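I've been meaning to write up the great recipe box project for months, so here goes, and I apologize in advance because I've never been able to tell a short story in my life.

My grandmother kept every recipe she ever liked. Cards, envelopes, the backs of church bulletins, a page torn out of a seed catalog with a pie crust written up the margin. When she moved in with my aunt, all of it came to me in two big tins, and I said sure, I'll type those up over the winter, how long could it take.

That was three winters ago. I finished in December, a little after eleven at night, in my robe, with a cold cup of tea. The last card was for pickled beets. The final count is 2,359 recipes, and I typed every one of them myself except for a stack of cookies my niece did for gas money.

Of those, 1,168 are desserts. Very nearly half! I called my mother to tell her and she said "well, that sounds right" and went back to her show.

A few things I learned, for anyone with a tin of their own in the closet. First, photograph everything before you start, both sides. Grandma used the backs for whatever was on her mind, so behind a perfectly ordinary tuna casserole I have a list of who was coming to my parents' wedding and who had not written back yet. (Two of those people are still not forgiven.)

Second, type it the way it's written. I started out fixing things. I'd change "butter the size of an egg" to a measurement, and "bake till it smells done" to a time and a temperature, and after an evening of that I read them back and they could have come off the side of any box. So I went back and undid it all. If I had a guess about an amount I put it in brackets underneath with my initials, so the blame lands where it should.
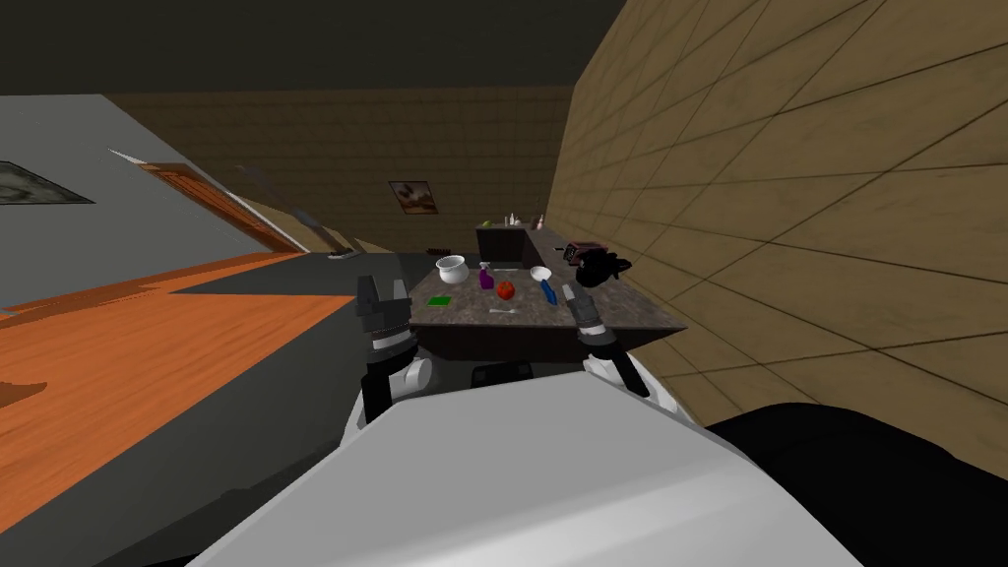
Third, decide early what you're going to do about duplicates. I have nine banana breads. They're all a little different, and one has a note that says "better" with no hint of better than what. I kept every one and gave them dates where I could work them out from the paper or the ink, or from whose name was on it. Purists may merge theirs. I could not do it.

The names were the hardest part. Grandma credited everybody, which was good of her, but she did it by first name or by street or by some joke that only she was in on. There's a noodle dish from "the tall one." There's a fruit salad called Flurkix, all capitals, underlined, and not a soul in the family can tell me if that's a person, a place, or a noise my uncle made as a baby. It has marshmallows in it and it's very good.

The one I did solve was a card that just said "Eun-ji's pancakes, the scallion ones, don't rush." My aunt remembered a neighbor named Eun-ji Cha from the duplex they lived in when she was small. We asked at her old church, and somebody there knew her daughter, and a few weeks later I was on the phone with Eun-ji Cha herself!

We talked for most of an afternoon. She remembered my grandmother's kitchen curtains and the dog, and she remembered trading those pancakes for a lemon cake. I read her the card out loud and she stopped me at the flour. Grandma had written it down wrong, and had been making them wrong for her whole life, and we'd all grown up thinking they were supposed to be that chewy.

So now there are two versions in the file – hers as it should be, and Grandma's as we ate it. I've made both. The right one is lighter and crisp at the edges and I'd serve it to company. The wrong one I ate standing up at the stove and had a little cry, which I'm sure anybody who has lost a cook will understand.

Oh, and the lemon cake! I found that card too, stuck to the back of a meatloaf, and mailed a copy to her that same week. She'd been trying to get it right from memory all this time and had been leaving out the buttermilk.

Next up is printing. My cousins want a book, but the whole thing would be the size of a cinder block, so I'm thinking of a small one with the favorites and then the full file for anyone who wants it. If you've had a spiral-bound cookbook made and were happy with the paper, please tell me who did it. I want something that can take a splash.

And if anyone out there has ever eaten a fruit salad called Flurkix, my messages are open.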